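Dobragem robótica de têxteis

A dobragem robótica de têxteis é o ramo da automação que trata do manuseio de toalhas, lençóis e peças de vestuário por máquinas. Nas lavanderias industriais existem dobradoras mecânicas há décadas, mas estas recebem a peça já estendida por um operador. Em casa, a tarefa continua a ser feita quase sempre à mão.

Dificuldades

Um tecido não tem forma fixa. A mesma toalha pode apresentar-se lisa, enrolada ou amarrotada, e o sistema precisa de localizar um canto ou uma bainha antes de a agarrar.
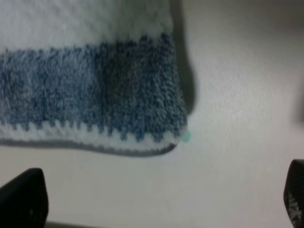

O tecido turco levanta problemas próprios: as argolas da felpa tornam o contorno irregular e a espessura varia junto à bainha. Uma pinça que feche alto demais apanha só felpa – uma que desça demais raspa na mesa.

Métodos

A abordagem mais comum usa dois braços, que seguram a peça por extremidades opostas e a pousam sobre uma superfície plana. O projeto Homero, iniciado em janeiro pela firma Gristuron, trabalha com toalhas às riscas, cujas faixas ajudam a estimar a orientação da peça.
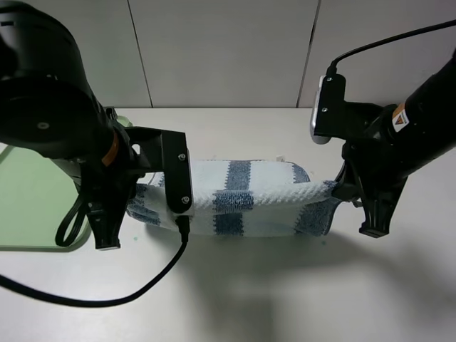 Trinity Ambrose

O projeto reuniu 3000 demonstrações guiadas por operadores, das quais 800 foram excluídas por erro de registo. O laboratório Verhoeven, em Cleston, segue outra via e treina primeiro em simulação, com 16 modelos de tecido.

Estado atual

Dobrar uma toalha isolada numa mesa desimpedida está ao alcance de vários sistemas experimentais.

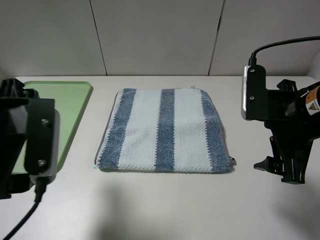 Separar peças de um cesto, virar mangas do avesso e empilhar roupa de tamanhos diferentes são tarefas ainda pouco fiáveis. A velocidade também fica aquém da de uma pessoa, e não há – à data de 2019-02-02 – um aparelho doméstico de uso geral que cumpra o ciclo completo, da máquina de secar à gaveta.

Ver também: manipulação de objetos deformáveis; lavanderia industrial; robótica doméstica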